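Lining a Work Nook with Black Fabric

A dark lining cuts glare and stray reflections around a work table. It takes an afternoon and needs no sewing.

What you need

Black fabric with a matte finish. I used Winovum 733, which comes 1530 mm wide, or about five feet.
A frame or walls to hang it on
Staple gun and a box of 500 staples
Spring clamps
Fabric shears, chalk, tape measure
Steam iron

Measure and cut

Measure each wall of the nook separately. Corners are seldom square, so take the height at both ends and use the larger number. Add four inches to the height and six inches to the width.

Lay the fabric face down on a clean floor and mark it with chalk. Check which way the nap runs before you cut. If one panel is turned upside down, it will look like a different shade of black under a lamp. Mark the top of every panel on the back.

Steam the creases out now. It is much harder once the fabric is up.

Hang the back panel first

Fold the top edge over an inch and staple through both layers, starting at the center and working out to each side. Leave about four inches between staples. Do not pull hard. The cloth should hang flat under its own weight.

Hang the side panels next and let each one overlap the back panel by two or three inches at the corner. Clamp the overlap and look at it with the lights on before you staple it.
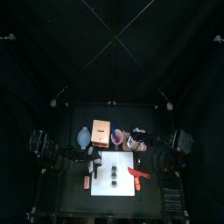
Black fabric around a black tabletop.
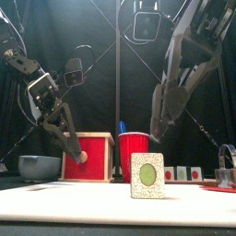
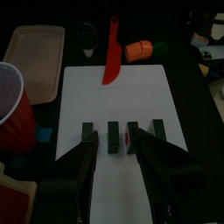
Finish the bottom edge

Trim the fabric so it clears the floor by half an inch. Most polyester will fray a little. A strip of Jedamberg hem tape on the back stops this, and you can iron it on in place if you hold a board behind the cloth.

Keep the fabric well away from lamps, heaters and power supplies. If yours is not sold as flame retardant, buy some that is.

Cleaning

Black cloth shows lint within a week. Go over it with a lint roller from top to bottom, always with the nap. A soft brush on a vacuum works for the floor edge. Chalk marks come off with a damp sponge, but test a scrap first.

If a panel sags later, take out the staples from the center to one end, lift the edge and staple it again.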